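The Small Wagon That Takes Its Time

With the second generation of the Kuruc, the company Pustora wants to prove that a small station wagon can still be interesting for the families. I drove it for 4 days between Gratstead and the hills of Merkau, in the rain for the most part, and I came back with a good opinion and a few complaints.

The body is calmer than before. The old car had many lines on the doors, and the new one has only a single line, which begins at the front lamp and ends at the rear window. The wheels of 18 inches look correct on it, but on the bad streets of Gratstead they make the ride a little hard.

Inside, the seats are high and firm. The heating has real buttons again, and I was thankful for them every morning. Behind the rear seats there is a place for two big suitcases and a stroller.

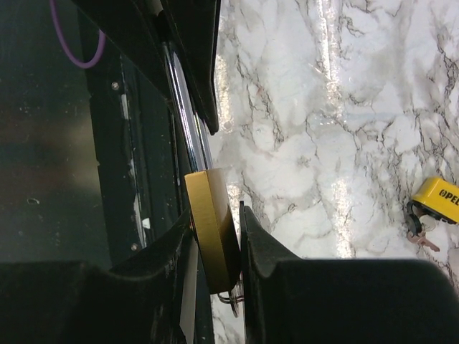 On the long climb to Merkau the engine was quiet until the last kilometers, where it must work more and one hears it. The brakes stayed strong on the way down. After 861 kilometers my back was not tired, and this I cannot say about many cars of this size. The steering could give more feeling in the middle position. Pustora will begin the sales in March, with 2 engines and a manual gearbox for both.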